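4.2 What stays on the table

We turn now to the outdoor tables, which gave us by far the richest material in the study and also, we admit, the most pleasant hours of fieldwork. The indoor desks described in Section 4.1 tended to settle into a fixed order within a few days of somebody moving in, and after that very little happened on them that a patient observer would want to write down. The patio was another matter. A table on the patio at Rondaditz belongs to whoever sits down at it, and by the middle of a mild morning in March it may already be serving as an office, a breakfast table and a place to put down whatever a person happens to have been carrying.

We kept 421 table records from the patio, each one made at a single moment and coded afterward with the Wovus scheme (Section 3.2). Readers will remember that Wovus sorts objects by what they ask of the surface beneath them. A laptop wants a flat, dry place and room for a pair of forearms. A mug wants very little space, although it wants that space within easy reach. Plates are the awkward ones, being wide and low, and people will happily set other things down on or in front of them once the food is gone, or sometimes before it has arrived. Our earlier paper on the shared kitchens at Brerkirov treated the plate as a kind of placeholder, and we have kept the word in this one, though one of our reviewers was not fond of it.

Figure 7 gives a good sense of the mixture we mean. There are two laptops on the round glass top, both with stickers on them, along with a white mug, a ribbed pink plate, and papers and cards near the back edge, and a bottled Starbucks iced coffee is held upright in front of the plate by the two white fingers of a gripper. Work and refreshment share one surface, and the wicker chairs around it take part too, with something black hung over the back of one of them. 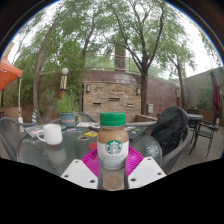

Figure 7. Patio table with laptops, drinks, a plate and papers.

Why do people bring their own drinks to a table where drinks are already provided? In our interviews the reason given most often was that a drink carried from home or from the store lets a person sit straight down and begin, without first joining the line at the coffee counter, and several people added that they simply liked the taste of what they had bought.

This fits rather nicely with the older observation by Mendonça, made in a very different sort of building, that people choose a seat first and arrange their comforts afterward. We would only add that on the patio the two steps often run together. A drink set down on the glass is a comfort and a claim on the seat at the same time, and the people we spoke to understood it that way without needing to be asked. One of them told us she would never move a stranger's cup, but that she would slide a stranger's papers over without a second thought, and we heard the same feeling expressed in one form or another in 13 of the interviews.

Paper deserves a word of its own. Loose sheets and cards drifted toward the edges of the tables in our records, and we were at first inclined to blame the breeze. When we went back through the codes, however, we found much the same drift on the indoor tables, where the air is quite still, and so we now think it more likely that paper gives way to whatever is in use. We return to this in Section 5.

A limitation should be mentioned before we go on. Glass tops made up only part of the furniture on the patio, and our scheme does not distinguish them from wood or metal ones. It may well be that people set things down a little differently on glass, and we would be glad to see someone take up the question with a larger collection. A set of 2,000 records, evenly divided among the three surfaces, would probably be enough to settle it.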